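Print this page | E-mail this page

Gallery: bench assembly of the Trostar junction enclosure

The Trostar unit is a small control box for outdoor lighting circuits. Final assembly takes place on a single bench at Nutholm, using parts bagged by type before they reach the table. The pages below cover the stage at which the terminal blocks are matched to the enclosure. The current batch is 383 units. Wiring diagrams are kept separately and are not reproduced in this gallery.

1. Enclosure, terminal blocks and driver

Grey plastic enclosure, square, with rounded corners and screw holes at the top corners of the lid. Two green terminal blocks on beige bases are laid out to its right, with the blue and black electric screwdriver. Bagged parts are kept along the far side of the table.

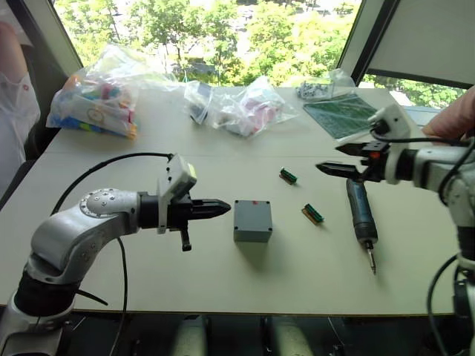

Natalia Serrano writes that she fits the same blocks at Sutholm and starts all the screws by hand before picking up the driver, as plastic bosses strip easily and a stripped boss means a new box. She would also like to see the torque setting printed on the parts bag.

The point about starting by hand has been added to the bench sheet. The torque setting is already on the sheet, in line 15, and will stay there until the bag labels are next reprinted in December. Screws are tightened in diagonal order, first to contact and then to the final setting. A lid that rocks on its seal is taken off and reseated before any further tightening.

2. The work surface

The top is pale and kept plain so that dropped screws and offcuts of wire show up. It is wiped down at the start of each shift and again when the part number changes.

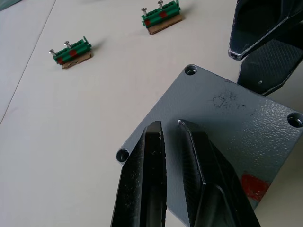 Loose hardware goes back into its own bag before the next enclosure is opened. Bags with a split seam are replaced and relabelled, and the old label is struck through. Part counts are reconciled on Tuesday against the stores list held by Lurdes Gouveia.

Print this page | E-mail this page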